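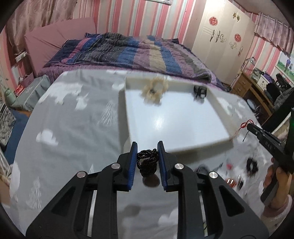 Does a catch-all tray keep a table tidy? It keeps the mess in one place, and for some households that's enough.

I went into January doubtful. Every new year brings a wave of advice about giving small things a home, and most of it ends with me buying a container. This time the container was a shallow one with raised sides, sold by a shop called Dogar, and the promise was that cords, keys and trinkets would stop wandering across the tablecloth.

Sadia Gondal has organized other people's homes in Rendavbridge for five years and swears by trays. Her rule is that anything left on a table overnight goes in, and the tray gets emptied on Sunday. "If it's full by Wednesday, you own too much," she told me.

Maybe. Or maybe the tray is too small. Mine was full by Tuesday, mostly with hair ties and a charger I don't remember buying.

Svend Thorlacius, a retired teacher with three grandchildren, gave his up after a month. "I had a messy table, and then I had a messy table with a tray on it," he said. He now uses a drawer – the same drawer he used before.

I did notice one real change. Looking for a bracelet took me 30 seconds instead of a morning. What the tray didn't do was make me throw anything out, and Gondal's clients pay her $50 an hour for that part. Mine is still on the table. The lost button from my winter coat is still missing.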